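Rivolar frock coat, 1900s cut — stock and hire page

Made to order or hire. Wool, half lined, cut for stage and screen. Please read the sizing bit before you email, it answers most of what we get asked.

## What it is

Knee length double breasted coat, silk-faced lapels, waist seam, two pleats at the back with a button at the top of each. Pattern drafted by Eylül Kılıçarslan from a tailor's manual and then let out under the arm, so an actor can lift a tray or throw a punch without taking the whole coat up with him. Purists will spot it. Audience won't.

Style no. 2287 on old paperwork, 2,287 on the new invoices (the software puts the comma in, can't get it out). Same coat.

## Colors

- Black — always on the shelf
- Charcoal — usually
- Bottle green — made to order only, next batch November
- Dove gray — discontinued, two left on the hire rail, both a 38 chest

The green photographs nearly black under tungsten. Ask for a swatch and put it under your own lights first. Swatches are free, one per color per production.

## Cloth and trim

Body is a heavy worsted from Ouazzani, same mill as last year but a slightly drier finish. Lapels silk. Lining cotton sateen to the waist, nothing in the skirts, which keeps the weight down in a long scene. Collar is hand padded. Everything else is machine, we don't pretend otherwise.

Buttons are covered, sewn through and backed. 7 spares in an envelope in the inside pocket. Please leave the envelope in there on hire coats!! We lose a lot of envelopes.

## Sizing

Chest 34 to 50, even numbers. Measure over the shirt and vest the actor will wear, not over a T-shirt. Between sizes, go up. There's an inch and a half in the side seams and two inches in the hem, so it comes in or out easy enough.

Sleeves are cut long on purpose. Leave them unhemmed till the final fitting, then show half an inch of cuff. For a character who's come down in the world, don't shorten the sleeve — take the next size up in the body and let the shoulders drop. Reads from the back row.

Stunt doubles: order the pair together, cloth from different batches doesn't always match.

## Prices

- Buy, black or charcoal: $328
- Buy, green: $328 plus deposit on the cloth
- Hire: $302 deposit, refunded when the coat is back and checked. Weekly rate depends on how many you take, email for a quote

Breaking down (dye, rasp, wax, fake mending) is done here by Erhan Akbulut. Purchased coats only. Send him a reference still and say how old the damage should look. "Distressed" isn't enough to go on.

## Care

Dry clean at end of run. In between, brush down, hang on the wide hanger it came on, and mist the lining with cheap vodka and water. Don't steam the lapels from the front, the silk marks and it dosen't come out.

Makeup on the collar: dry sponge first, then cleaning fluid on a white cloth. No Purell. People reach for it becuase it's on the makeup table and it leaves a ring on silk.

## Goes with

- Dokine vest, shawl collar, six button
- Dokine striped pants, fishtail back, brace buttons inside
- Wing collar, stiff or semi-stiff
- Ascot, pre-tied with a hook if there's a quick change

Quick change version of the coat also exists — snaps under the front buttons, add a week. Tell us which hand the dresser works from.

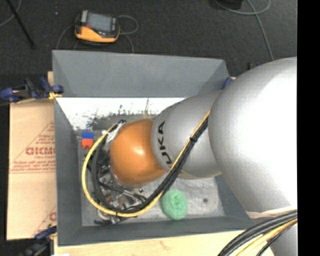

## Ordering

Email with chest, height, color, how many, and the date of first fitting (the fitting, not opening night). Stock coats go out next working day if you write before noon. Made to order is four weeks, five if it's green.

Hire returns in the bag supplied, coat buttoned, pockets empty.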